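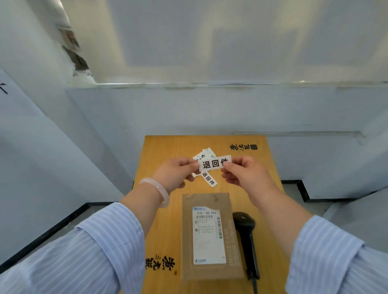

**Minutes of the Membership and Programs Meeting**
**Ondby Introductions Cooperative**
**January 29, 2025**

Present: the Chair, the Vice Chair, the Membership Secretary, the Programs Lead, the Coaching Lead, the Member Safety Officer, and one representative from Workance (booking and payments).
Apologies: the Finance Lead, who submitted written notes.

The meeting was called to order at 6:30 p.m. in the upstairs room at Strazds. A quorum was present.

## 1. Minutes of the previous meeting

Approved with one correction. Under item 4, "speed dating for members over 50" should read "slow dating for members over 50." The Membership Secretary will amend the file copy.

## 2. Membership report

The Membership Secretary reported 642 active members at the close of the year. Renewals were steady in the fall and fell off in December, as in the previous year. The waiting list for the under-35 introductions group has been cleared. The waiting list for the over-60 group has not, and several people on it have written to ask when they can expect a first introduction.

It was agreed that everyone on the over-60 list be contacted by telephone and offered a place at a mixed-age social in the meantime.

The Vice Chair asked whether members who have paused their profiles while seeing someone are counted as active. The Membership Secretary confirmed that they are, provided their dues are current. The Vice Chair asked that paused members be shown on a separate line from the next report onward. Agreed.

## 3. First Conversations course

The Coaching Lead presented feedback from the fall course. Attendance held up well through the fourth session and dropped for the fifth, on writing a profile. Written comments said that the profile session came too late, most participants having already posted theirs.

Proposed changes for the spring course:

- Profile writing moves to the second session.
- The session on text messaging is split in two, with the second part given over to moving from messages to a first meeting.
- Practice conversations are held in pairs, with partners changed halfway through the evening.
- The handout on suggested opening lines is withdrawn.

There was some discussion of the last point. The Programs Lead noted that the handout is the item members most often request. The Coaching Lead replied that members on the receiving end had begun to recognize the lines, and that two had complained of getting the same message from different people in one week. The proposal was carried with one vote against.

Course capacity will be set at 30 places. The fee is unchanged.

## 4. Spring social

The spring social will be held in May. The main hall at Strazds holds 200 and is available on the date requested. The Programs Lead has obtained a written quote that includes tables, coat check, and use of the patio, but excludes music.

Seating was discussed at length. Last year's long tables made it hard for guests to move about, and people at the far ends spoke to very few others. The meeting preferred small round tables with a change of seats after each course. The Programs Lead will ask Strazds whether its staff can serve on that basis.

Members may bring one single friend who is not a member. Guests must be registered in advance and will be asked to accept the code of conduct at the door.

## 5. Booking system

The Workance representative reported on the move to the new booking page. Refunds for canceled events are now issued to the original card. Two faults remain open: reminder messages go out in the wrong time zone for members who travel, and the page allows the same person to book both sides of a matched evening.

The Chair asked that the second fault be corrected before spring booking opens. The representative undertook to report back in writing.

## 6. Member safety

The Member Safety Officer reported that 34 concerns were received during the year. Most related to repeated messages after a member had declined a second date. Three memberships were ended. All other cases were closed with a reminder or a written warning.

The following wording was adopted for the code of conduct: "A member who has been told no, or who has received no reply to two messages, shall not write again."

The Officer also recommended that first meetings continue to be arranged in public places and that the list of suggested cafes be reviewed. Ollow was proposed as an addition on account of its late hours and its position near the bus station. Agreed.

## 7. Finance Lead's notes

The notes were read and accepted. The Finance Lead advises against a monthly dues option until the booking system faults are resolved. The matter is deferred.

## 8. Other business

The Vice Chair asked that name badges at events show first names only, in larger type. Agreed.

A request from a local radio program to interview couples who met through the Cooperative was considered. The Membership Secretary will forward it to members who have previously agreed to publicity and to no others.

## Actions

- Telephone the over-60 waiting list: Membership Secretary
- Revised course outline: Coaching Lead
- Reply to Strazds on seating and music: Programs Lead
- Written report on double booking: Workance
- Updated code of conduct and cafe list: Member Safety Officer

The meeting was adjourned at 8:15 p.m.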